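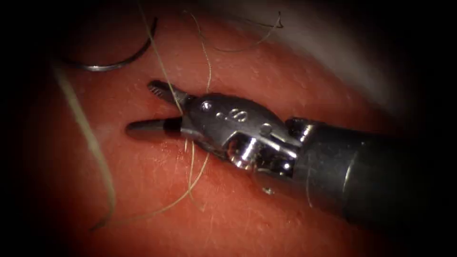

**Bench suturing rules** are the working habits we follow at the Rilto training lab whenever a surgical robot is used to sew tissue on the practice bench. They started life as the Lemaire sheet, a single page of do's and don'ts, and I've been looking after this entry since the sheet got too long to stick on a cupboard door. Other labs (the Dresto people, and a couple of groups in Grellow) use their own versions, so if you trained somewhere else, some of this will look familiar and some of it will look fussy. I'm one of the fussy ones, sorry!

## Scope

The rules cover practice work only: needle driving, knot tying, and handling tissue with a robot's instruments. They don't cover patients, and they don't replace the maker's manual or whatever safety standard your site has signed up to. If the manual and this page disagree, go with the manual and then tell me, so I can fix the page.

## Needle rules

The big one is that a needle is always either held or parked. Parked means lying flat on the tissue, in view, where both operators have agreed it should be. You say "parked" out loud when you let go and the other person says it back. It feels silly for the first hour and then you stop noticing you're doing it.

Hold the needle a little behind the middle of the curve when you drive it, and turn the wrist to follow the arc. Most bent needles I see come from pushing straight. If one does bend, it goes in the sharps pot. Please don't straighten it with the jaws, which wears the gripping face and makes the next person's grip worse in a way that's really hard to track down.

Count needles in and count them out again. A missing needle stops the session, even on a Friday at ten to five.

## Thread rules

Our standard practice length is 300 mm for a running stitch. Longer pieces are allowed, but you'll spend your time herding loops instead of sewing. Before you close the jaws on anything, look at what's between them. Loose thread has a talent for being there.

- Pull thread through in short strokes, swapping hands if you have two instruments in play.
- Grip the tail, or a part you're going to cut away. Jaw marks weaken the working part.
- Swap a piece once it starts to fray badly. We buy it on big reels and it's cheap.
- Pick up cut ends before starting the next stitch – they stick to tissue and they're a pain to find later.

## Camera and light rules

Keep the tips in sight whenever they're moving. If they leave the view, stop, bring the camera over, and carry on from there. You don't go hunting for an instrument by wiggling it, however tempting that is.

Light is the part people argue with me over. Wet tissue throws glare, and turning the lamp up to see into a dark corner usually washes out whatever is close to the lens.
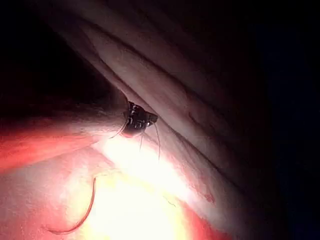
So I'd say move first and brighten second. Back the camera off a bit, change the angle, and see whether the fold you care about comes up by itself. If a thread end disappears into a bright patch, treat it as lost until you've seen it again from another side. The same goes for small dark things tucked into a crease: don't grab until you know what you're grabbing.

Wipe the lens on a clean pad. Tissue is not a clean pad (yes, I've done it too).

## Instruments

Each instrument has a card, and we retire ours to the spare drawer after 300 practice sessions unless the maker sets a lower limit. That's a house number. The old sheet said 1000, which I think was somebody being hopeful. Check the jaws open and close fully before the session, check the wrist in every direction, and write down anything that feels gritty.

## Keeping records

Every session gets a line in the log: who drove, which instrument, what thread, needle count in and out, and anything odd. The log had 2457 lines when I last tidied it in May, and the "anything odd" column is by far the most useful one. Short notes are fine. "Left wrist slow to roll" tells me plenty; "issues" doesn't.

## Open points

We still haven't settled whether a dropped needle should be picked up by the robot or by hand. Dresto says by hand, with the arms locked. Rilto lets the operator try once with the instrument if the needle is fully in view. I lean toward the Dresto way for beginners, and the page will stay vague on it until the next revision.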